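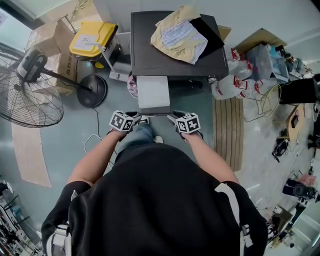

On 7/8/18 a list member wrote:
> Has anyone tried the Traltlow hand-held gripper kit? Prekine quotes us 900 for the pair, and we'd like something people can use in cluttered rooms.

We've had a pair on loan from the Riihimäki office. The grips are comfortable, and the marker cubes on top are less silly than they look in the catalog. The manual runs to 36 pages, 8 of them on how to open the case. I did read those - the case won. 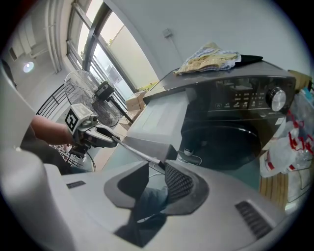
Does the price include spare finger pads?

Spares are a separate order, 200 a set, and Prekine will cheerfully sell you two.

My one real complaint is the housing. It takes up a lot of the camera's view, so check your footage before you commit to a long day of recording.

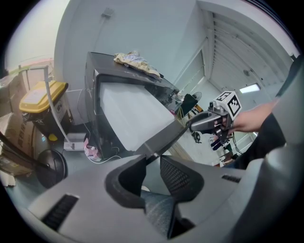 The Gesesell kit has a slimmer body, but its trigger feels like a stapler that resents you. I'd take the Traltlow again and haggle over the pads. Ask for the padded case too, if you have strong thumbs.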